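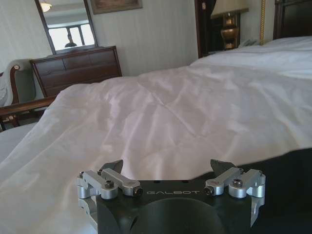
White bedding was the one thing I swore I'd never own, and now I've spent a good part of May learning how to fold on top of it. We're staying at the Kinnear in Ircombe while the floors get done at home, and the bed is the only flat surface big enough to work on. The comforter has soft creases running across it on the diagonal, and I've started using them as a rough guide for lining up edges. It works better than the ironing board did.

I packed badly for this trip. One Jondora duffel, everything rolled, and by the second morning all my dark things had picked up lint. So I've been doing it properly: spread each piece out flat, smooth it from the middle, fold the sides in, then fold up from the bottom. Black fabric is the annoying one, as you can't see the weave or the seams very well under a lamp. Put it on white and the outline is clear straight away.

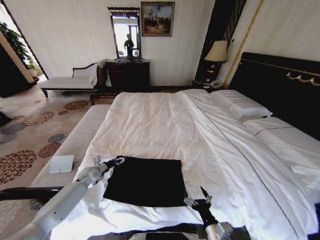 Black cloth spread out on the duvet, corners still curling.

Corners that curl need a bit of patience. I flatten them with the side of my hand and leave the piece for a few minutes before folding. Rupert Grabner, who I used to share a flat with, steamed everything in the bathroom first. I tried it once and ended up with a damp shirt and a foggy mirror.

The other thing I've changed is where the folded stuff goes. I used to stack it on the end of the bed, where it would slide off the minute anyone sat down. 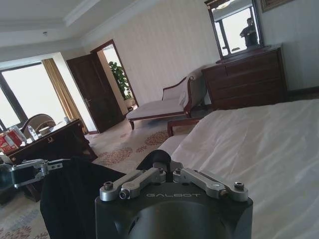
Now it goes straight into the dresser. Tops in the top drawer, trousers in the middle, and the bottom one for anything that needs a wash. I don't put clothes on the chaise any more. It was turning into a pile.

I bought a set of Pinholm packing cubes for $88 before we left and haven't used them yet. They'll get a go on the drive home, which is 200 kilometres with one stop. If the folds hold up I'll keep the cubes. If they don't, my sister can have them, she's been eyeing off the colour anyway.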